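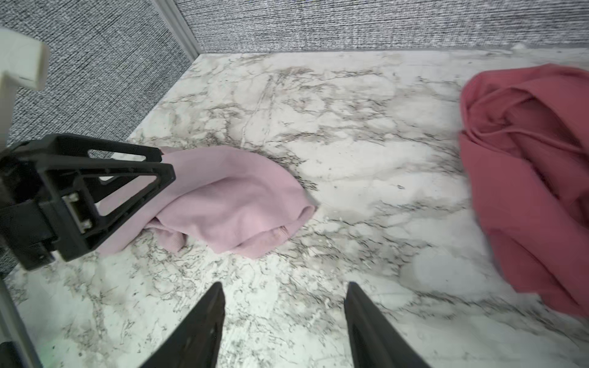
Week 4: Folding Knitwear on a Hard Top

Household Textiles, evening course, Sestside
February 2002
By Amancay Olivares

Right, I promised I'd type up what I rambled through in class, so here are the notes (thank you to Arash Babaei for lending me his, mine were illegible). We did woven shirts last time. Knits are a different animal and I'm very fond of them - they stretch, they slump, they forget what shape they were.

Start with the surface. I like a smooth top, marble pattern or plain, as long as you've wiped it. A towel underneath drags at the ribs and you end up folding the towel too. A busy pattern can hide a stray thread, so run your palm over it first.

Then find your way into the heap. Most of us grab the middle and shake, and I wish we wouldn't! Look for a hem or a side seam, pinch that, and lift gently until the rest hangs or trails. A label is a great help, as on most jumpers it sits at the back of the neck or low in a side seam, and either way you know which end you've got.

Lay it face down. Smooth along the ribs, never across them, or you'll widen the body. Sleeves in, sides in, then bottom hem up to the neck in two goes. Thick ribs only want one go.
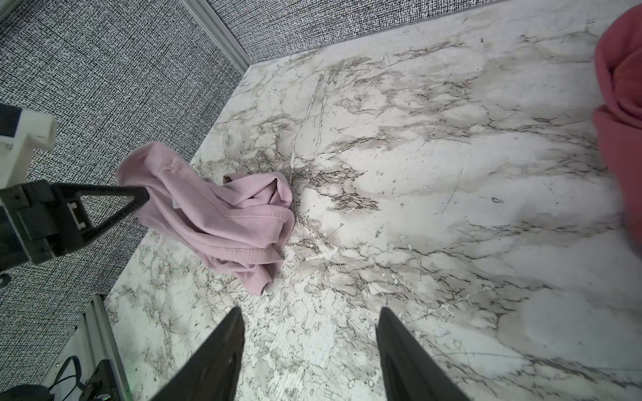 Can I hang ribbed knits if I'm short of drawer space?

Fold them over the bar of the hanger, body on one side and sleeves on the other, and they'll keep their shoulders. Light cotton ribs will put up with an ordinary hanger for a day or two, but I wouldn't leave wool on one.

For next week, please bring one knitted top you find annoying and read the Hajdu handout up to the part on seams. Weigh your top if you've got kitchen scales. Anything over 300 grams I'd call heavy, and we'll fold those separately. I'll also go back over collars, which I rushed - sorry, we ran out of evening.

Related notes
Week 3: Woven Shirts and Collars
Week 2: Reading a Care Label
The Grokulden Drawer Method
Flilter Bags and Other Storage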